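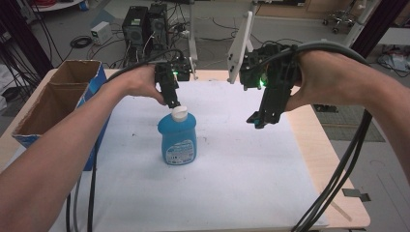

Blue bottle, white cap.

Prollow Fan Desk: Your Questions

Is Tatu Athumani leaving Drellstead?
Her agent says no. Her agent also said no last May, and she missed 8 episodes.

Did she and Mwende Swai fall out?
They unfollowed each other on a Tuesday and refollowed by lunch. We got 3000 emails.

When is the season finale?
Episode 19, at 8 p.m. Bring snacks.

Will you print my theory about the twin?
We have 27 of those already.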